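How I Clean Vinyl Figures Without Wrecking the Paint

I've been collecting vinyl figures for six years now, and the question I get most on this blog is how to clean them. My shelves hold 207 of the little guys, so believe me, I've made every mistake already (sorry, Choo, your eyebrows were lovely while they lasted).

Start with dry dust. A big soft makeup brush is perfect, and you want to work from the top of the head down so you aren't dusting the same spot twice. Ruffles, ears and the gaps between toes hold the most fluff. If the outfit comes off, take it off now and wash it by hand in cool water with a drop of baby shampoo. Lay it flat on a towel overnight. No dryer, please!

Next comes the soapy part. Mix one small squirt of dish soap into a bowl of lukewarm water, dip a cotton swab, and press it out well before it goes anywhere near a painted face.

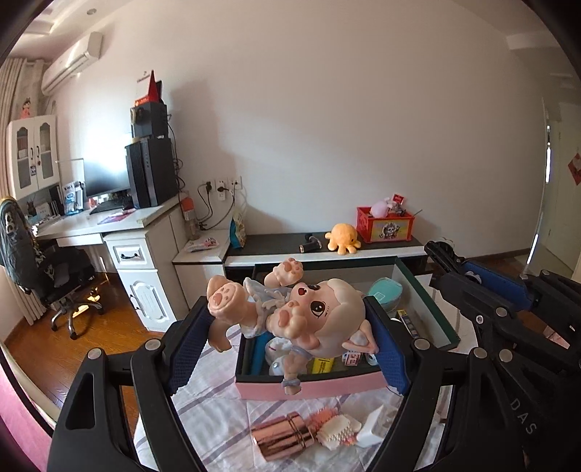
Go gently over eyes and mouths, one or two passes, then stop and look at the swab. Any color on it means you leave that area alone. Plain unpainted vinyl can take a bit more rubbing, and I like a Flutex cloth for the big smooth parts - the cheap ones from the market in Lisdale left lint all over everything.

For scuffs and shoe-polish-looking marks, I use a white eraser. Rub lightly in one direction and brush off the crumbs. Please skip nail polish remover, it melts vinyl and leaves a sticky patch you'll never get rid of.

Rinse with a fresh damp cloth, pat dry, and leave the figure out of its box for 8 hours or so. I stand mine on a Roltum drying mat, away from the window. Sun turns white vinyl yellow, and I haven't found a good way to bring it back yet. If you have, leave me a comment!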